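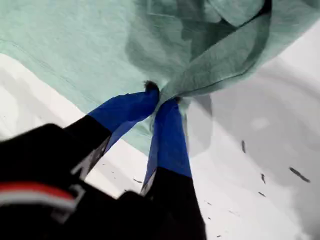 What happens to a job when a machine takes over part of it?

Most often the job stays and changes shape. The machine takes the portion that can be described exactly, the person keeps whatever is left, and some new work appears between the two that was in neither's job description. Whether the person ends up better off depends on how the leftovers are shared out, who was asked, and what happens to the time saved.

Chapter 6
The Folding Room

The last chapter dealt with automation as managers meet it: as a proposal with a price at the bottom. We now move downstairs. The case that runs through this chapter is Grollico, a commercial laundry in Miltley that washes, dries and folds linen for hotels, clinics and a few restaurants with strong views about napkins. It is a useful case because cloth is awkward stuff. A tin of soup has the same shape every morning. A pillowcase has whatever shape it was dropped in.

For most of its history Grollico folded flat sheets by machine and everything else by hand. Sheets suit machines very well, being large, rectangular and dull. The small and mixed items went to what everyone called the folding room, although it had only three walls and a strip curtain. Seven people worked there on the early shift, under a supervisor named Katherine Cárdenas, who had started in the room herself and could fold a fitted sheet while arguing on the telephone.

One January the firm installed two robot cells from a supplier called Lorkitz. Each had an arm, a gripper and a table, and each was meant to lift a piece of cloth from a heap, find its edges, and lay it out for folding. The brochure described this as "freeing staff for higher-value tasks". Readers who have worked in a laundry may wish to pause here and try to list the higher-value tasks.

6.1 What the machine was asked to do

It helps to look at a job before anybody tidies it up. Before the cells arrived, the firm's operations manager, Oluf Kragh, wrote down what a folder did. His list had four lines: pick up, spread, fold, stack. He was a fair man and had stood in the room for a whole morning to write it.

Cárdenas was shown the list and added to it in pencil. Her version ran to a page and a half. Folders also checked for stains, found the pillowcase that belonged to another hotel, noticed when a batch came out of the dryer too damp, pulled pens and once a set of false teeth out of bathrobes, and showed new starters how to stand so their backs would last past lunch. They told the driver which trolley was going where, as the labels were often wrong. They knew that one clinic sent its linen back if it was folded in quarters and would never say why.

None of this had been hidden. It had simply never been written down, and work that has never been written down has a way of costing nothing until it stops.

We shall call the four-line version the stated task and the page and a half the carried task. Automation is nearly always bought against the stated task. The carried task still has to be done by somebody, and a good part of this chapter is about finding out who.

6.2 The first months

Pinching a piece of cloth between two fingertips is something a small child can manage, usually when asked not to. For a gripper it is harder. The fingers must close on one layer and leave the layer beneath. They must hold firmly enough to lift and gently enough to let go. Cloth then hangs in folds that hide its own corners, and the system has to decide which lump is an edge and which is just a lump.

In their first full week the cells laid out 1,297 items between them. The same week, 613 items were rejected to a side bin, either because the system could not find two corners or because it had picked up more than one piece. The reports called these "exceptions". The folders called them "the bin", and it was their job to empty it.

It was not popular work. A rejected item had already been picked up, turned about and dropped, and it tended to arrive in a knot. Folding a fresh pillowcase takes a few seconds. Undoing the machine's opinion of a pillowcase and then folding it takes rather longer. Since the weekly figures recorded only what the cells had completed, the bin's contents were folded, stacked and sent out by people who appeared, on paper, to be doing less than before.

Kragh noticed this in the second month, to his credit, when the payroll and the output refused to agree. He asked for the bin to be counted separately. Several people in the folding room had asked for the same thing in the first month, but they had not used a spreadsheet.

6.3 Who looks after the machine?

Every automated process comes with a certain amount of minding. Someone refills it, wipes it down, clears the lint, restarts it, and stands nearby looking available. Suppliers tend to leave minding out of their sums on the grounds that it is small. It is small in the way that answering the door is small: the trouble is that you have to be in.

At Grollico the minding fell at first to whoever was closest. This meant that the folder at the end of the bench did her own work in short pieces, with an ear out for the stop tone. She was paid the same as the others. When she was off, the next person along inherited the ear.

After some grumbling, and one meeting which both sides remember as having been called by themselves, the firm made a proper post of it. Two folders on each shift were trained as cell operators and given a modest rise. They learned to reset the arm, to judge which loads were worth giving it, and to teach it new items by guiding the gripper by hand. This last part was more interesting than anyone had expected. An operator would bring the fingers to the cloth, close them, lift, and try again with a slightly different hold, and the system kept the attempts that went well.

Notice what the firm was now paying for. The operators were good at this because they had spent years handling cloth. They knew that a worn napkin slides and a new one clings. The knowledge that was supposed to be made unnecessary had become the thing that made the cells usable, and it was being poured into them a little each shift. We return in 6.6 to the question of who owns it once it is in there.

6.4 Pace

Ask people what they dislike about working beside a machine and they seldom begin with losing their jobs. They begin with the pace. The folding room had always had its own rhythm. It sped up before the morning vans and slackened after them, and in the slack people talked, stretched and swapped places. The cells had no slack. They went on at one speed until they stopped altogether, which made for long even stretches broken by sudden emergencies.

The bench had been placed so that the folders took finished pieces straight from the cell tables. It looked sensible on the floor plan. In use it meant that a person who went to fetch a drink came back to a heap. Cárdenas moved a pair of trolleys in between, so that work could gather for a while without bothering anyone, and the complaints dropped sharply. Engineers call this a buffer. She called it putting a trolley there.

Compare the Craddock works across town, where the same sort of equipment was put in and the layout was left to the installers. There the folders kept up with the arm by skipping the stain check, a saving that came to light when a hotel's guests began to find things. By spring Craddock had added an inspection table, with two people at it, to do what the folders used to do in passing.

6.5 What the figures said, and to whom

By the end of the first year the Grollico cells were laying out 2,802 items in an ordinary week, and the bin had shrunk to a nuisance. Nobody had been dismissed. Two folders had left and had not been replaced, a distinction that matters a great deal to some people and hardly at all to others, depending largely on whether they were hoping to be hired.

Those who stayed gave mixed accounts. Wrists and shoulders were better. The work was quieter, and several missed the noise. The operators liked their new post and worried that it would last only until the machine had learned enough from them. The remaining folders handled a larger share of awkward items, the bathrobes and the fitted sheets, and pointed out that the easy pieces had been where they got their rest.

Kragh's report to the owners said that the project had met its targets. Cárdenas was asked to comment on the draft and wrote one sentence in the margin, suggesting that next time someone should ask the room before ordering. It was included as an appendix.

Before you read on

Choose a job you have done yourself, paid or otherwise. Write the stated task in no more than four lines. Then write the carried task, and go on until you are slightly annoyed. Keep both lists, as you will need them for the exercise at the end of 6.7.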